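Teaching a wrist camera to find small shiny gears: a perception and grasp tutorial for the Floltuvow stack

Part 2 of the gearbox series. Last revised 21 Feb 2023.

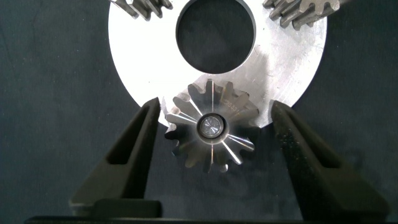 Do I need a depth camera for this?

A plain colour camera will do, provided you know how far away the table is. Everything in this tutorial works in a flat plane at a known height, and the one moment where height matters is dealt with by moving slowly and stopping when the fingers feel something. If you already own a depth camera, by all means leave it plugged in, but be warned that polished steel tends to come back from it as a selection of holes.

What you will end up with

A small pipeline that takes a picture from the wrist, finds a bevel gear on a cloth, works out where the middle of it is, and hands the motion planner a pose it can reach. We then close the fingers and check that we have got hold of something. The code is split into four nodes, mostly so that you can blame them separately.

I am assuming you finished part 1, so the arm moves, the gripper opens and closes when told, and the emergency stop is somewhere you can reach without standing up.

Before you start

You will need:

Floltuvow installed and sourced
The Tumen planner plug-in, built against the same version
A calibrated wrist camera (see the next section if yours is merely "calibrated")
A plain, matt cloth in a dull colour
At least one bevel gear, ideally with other gears nearby to confuse matters

The cloth deserves a word. I spent a good part of October tuning a detector on a bare metal bench, and what I had at the end was an excellent detector of bench. A dull woven fabric soaks up stray light and gives you a background that differs from steel in both colour and texture. Slate blue is a good choice. Black is tempting, but if your fingers are dark as well, the mask for one will leak into the other and you'll be back to guessing.

Step 1: Check the calibration you think you have

Put the gripper above a printed dot and run the check tool:

flo calib check --camera wrist --samples 17

It moves the wrist through 17 poses, looks at the dot from each, and tells you how far the estimates disagree. If the spread is under 2 mm, carry on. If it isn't, don't carry on. Every later step takes this error and adds its own, and you'll find yourself adjusting grasp offsets by hand until it works for one gear in one place on one afternoon.

The usual culprit is the camera mount. Tighten the screws, calibrate again, and resist the urge to edit the numbers in the file.

Step 2: Mask out the gripper

A camera on the wrist sees its own fingers all day long. In our view they come up from the bottom corners and lean towards each other in a V, with the gear between the tips. They are a dark, speckled charcoal with a long recessed window down each one, and an edge detector finds those windows fascinating.

Since the fingers move, one fixed mask won't cover it. Record a mask at each of several openings and let the node pick the nearest:

flo mask record --joint gripper --from open --to closed --out masks/

Then in perception.conf:

self_mask: masks/
self_mask_margin_px: 6
self_mask_mode: nearest

The margin hides the slop between where the finger is and where the joint reading claims it is. Include the base of the gripper when you draw the outline. I left it out the first time and the detector reported a long, black, extremely confident gear at the bottom of every picture.

Step 3: Tame the reflections

Machined teeth throw back thin white streaks that point towards the centre of the gear. They shift when the wrist moves, so a detector that leans on brightness will find a slightly different gear every time you look.

Two settings do most of the work. First, fix the exposure. Automatic exposure sees a large bright plate come into view, darkens everything out of courtesy, and loses the gear. Secondly, clip the highlights before the edges are computed:

exposure: manual
exposure_value: 375
highlight_clip: true
highlight_fill: local_median

The value of 375 suits our lamp and our lens. Yours will differ. Lower it until the flat metal stops glaring and the teeth still have visible gaps between them, then stop fiddling.

Do this with the room lights in the state you intend to use. Tuning in daylight and running in the evening is a fine way to meet your own code as a stranger.

Step 4: Find the gear, and only the gear

Circle finding is the obvious approach and it falls over at once. In a planetary set laid out flat, the most convincing circle in view is the big hole in the plate. It is clean, it has a bright chamfered rim, and it contains nothing but cloth. The arm will go and pinch that cloth with great care.

What marks out a bevel gear seen from its narrow end is the pattern round the middle: tooth, gap, tooth, gap, all radiating from the bore like spokes. The Floltuvow detector calls this a spoke score. For each candidate centre it unrolls the picture into a strip and asks whether light and dark take turns at a regular spacing.

detector: spoke
min_spoke_score: 0.6
require_bore: true
reject_if_touches_border: true

The last line matters more than it looks. Helical gears near the edge of the view show up as a few slanted teeth and no centre, and a slanted tooth or two can score surprisingly well. Anything touching the border gets thrown out, and if you want that gear you can move the wrist and have a proper look at it.

Leave require_bore on. A dark ring with a bright pin or shaft end inside it is a strong hint that you have the true middle. If your gears arrive with empty bores, set bore_fill to dark and the test will cope.

You may be tempted to read the part number stamped on a tooth and use that to tell one gear from another. I was. On ours the characters are small and sit at an angle to the lens, and the text reader offered me several different numbers with the same cheerful certainty. Sort by tooth pattern and outline, and keep the stamped number for a station with a fixed lens and better light.

Step 5: Turn pixels into a pose

Because the table height is known, going from a point in the picture to a point in the world is a single ray and a single plane:

pose = flo.project(centre_px, plane="table", height=part_height)

Pass in the height of the tooth face you are looking at. Give it the height of the table and the answer will be off sideways, by more the further the gear is from the middle of the view. It looks exactly like bad calibration. I recalibrated three times before reading my own function call.

If the gear is sitting next to a plate, tell the node about the plate too. It doesn't have to be recognised in any clever way. A rough disc outline is enough for the planner to know there is something there that it shouldn't drive a fingertip into.

Step 6: Plan the approach

Tumen wants a target, an approach direction and a list of things to avoid. Ours looks like this:

target: gear_pose
approach: straight_down
standoff_mm: 100
avoid: [table, plate]
allow_contact: [gear, plate_rim]
final_speed: slow

The 100 mm standoff gives the camera one last clear look before the fingers go in. Run the detector again at that point and use the new answer. The first estimate was made from further off and deserves polite suspicion.

allow_contact is the setting people miss. With a gear right up against a plate, the fingertips may have to touch the rim to get round the teeth. Unless you permit it, Tumen will refuse, and it will do so with the message "no valid goal", which is true and no help to anybody.

For the closing direction, the planner tries several angles and prefers the one with the most room on both sides. With tapered fingers you can get away with small gaps, but check that the tips meet the gear at tooth height. Gripping too high on a cone pushes it neatly out of the hand.

Step 7: Close, then check

Close with a force limit and then ask two questions. Did the fingers stop before they met each other? Does the spoke detector still see a gear between them?

ok = gripper.gap() > min_gap and detector.seen(region="between_fingers")

Either test alone will lie to you now and then. A fold of cloth stops the fingers nicely. A gear lying just below the tips looks, to a camera on the wrist, very much like a gear being held.

When it goes wrong

The detector finds nothing. Open the debug view and look at the self mask. If it has eaten the gear, your margin is too wide.

The centre jumps about between pictures. Exposure has gone back to automatic. This happens after a driver update, and the driver will not mention it.

The grasp is always off to the same side. Check the height in step 5, then the calibration in step 1, in that order.

Tumen takes ages and then fails. Look for a duplicate plate in the avoid list. The Komimgate bridge republishes objects after a restart and the planner ends up squeezing between two copies of the same thing.

Everything works apart from one gear. Turn the gear over. The wide end has no spoke pattern worth the name, and part 3 deals with that using the Ait Brahim outline matcher. Until then, lay them narrow end up.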